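The tongs are heavier than they look. That was my first thought, standing in somebody's back room at half past nine in the morning with a mug of tea going cold on the windowsill and a black two-fingered gripper in my right hand, being told to relax my shoulders. I have been folding my own washing for most of my life and I had never once been told to relax my shoulders.

I'd come out to spend a day with Skoton, a small robotics outfit that is trying to teach machines to handle clothes, and a couple of times a year they open the doors and let people like me have a go. The program itself is called Cusi, which I kept hearing as "cosy", and for the first hour I thought that was a very charming name for a laundry robot. I still prefer mine.

You might expect an open day at a robotics company to involve a lot of robots. There was one, in the big shed out the front, and we'll get to it. But the people who run Cusi were much keener to show us the other half of the business, the half where a human being picks up a sock with a hand-held gripper, over and over, while a little camera on the tool watches what the fingers are doing. The recordings go off to train the machine. No arm, no motors, just you and your wrist. They do it in ordinary rooms, with whatever curtains and tablecloths happen to be there, and they were quite firm that nobody was to tidy up first (music to my ears, frankly).

So that's what I did! The rule of the morning was one item at a time. Get the fingers either side of the cloth, squeeze until the pads bite, lift, carry, let go. Then do it again from a different angle. A good collector gets through over 700 grabs in a shift. I had been hoping for a biscuit by then.

The trouble with a sock is that it has no shape of its own. A mug stays a mug. Pick a sock up by the toe and you've got one thing, pick it up by the middle and you've got something else entirely, and if the sun's coming in low across the box you can't always tell which dark patch is sock and which is shadow. I went for a shadow twice before morning tea.

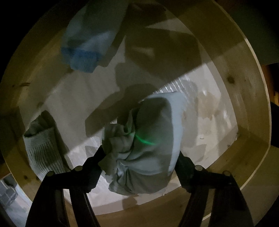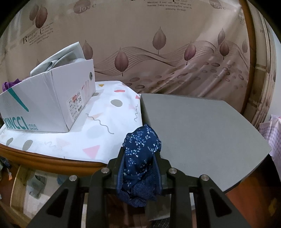
Photos: Cusi program, from the camera on the hand-held gripper. Supplied by Skoton.

The navy number with the flowers on it was a whole other lesson. Thin fabric wants to slither, and I'd been gripping everything the way I'd grip a barbecue snag, which is to say as though it might get away. The woman coaching me had me back off and come in lower, keeping both pads level so the cloth bunched up between them. Much better. She also told me that lace is the thing the new starters dread, because the model they're training has a habit of mistaking a scalloped edge for a fold, and it needs a great many patient grabs before it stops doing that.

I asked why on earth you'd use a shoebox, and got a look. Where do people keep their odds and ends? In shoeboxes, in drawers, in tubs under the bed. A robot that can only fetch socks from a clean steel bin is a robot for a factory, and the Cusi crew have their hearts set on bedrooms. I liked the curtain in there too, by the way, all leaves and bits of romantic verse. There are worse things to read while you work.

After lunch (sandwiches, very decent, egg ones gone first) we all trooped over to the shed for the demonstration. The arm was made by a firm called Iltetti and it was painted the colour of a school locker. It wore the same sort of fingers I'd had in my hand all morning, and that was the bit that got me. You watch it drift down over a basket, hesitate, tilt a few degrees and close, and you recognise the tilt. Somebody's wrist did that first.

It was slow. I want to be fair about this, as there was a fair bit of gasping from the crowd and you could come away with the idea that the ironing was as good as done. The arm took 30 seconds over a tea towel. It picked up a pair of tights and put them down again and seemed, if a machine can, to go off the idea. Then it lifted a single ankle sock out of the pile, swung round and dropped it neatly in the tray, and a small boy near me yelled "Yes!" as if it had kicked a goal from the boundary.

There was a question time afterwards. A bloke in a work shirt wanted to know what it would cost, and was told it wasn't for sale and wouldn't be for a good while yet. Someone else asked about privacy, a fair thing to ask when the cameras are working in real homes. Skoton says the householders sign off on every room, get paid for the use of it, and can have recordings pulled if they change their minds. A partner company, Viltidov, checks the footage before any of it goes near the training. I'd have liked to hear more on that, but the kids were getting restless and the arm was due another go at the tights.

I went back to the little room at the end for one last turn with the gripper. My hand had that dull ache you get from hedge clippers, and my coach said it goes off after the first week or so. I did 6 in a row without a fumble, which I'm told is respectable for a beginner, and then I dropped the next one on the floor and had to chase it with the tongs, as using your fingers is against the rules.

The next open day is planned for April. Bookings go through the Cusi page, kids are welcome, and you'll want flat shoes and a jumper for the shed.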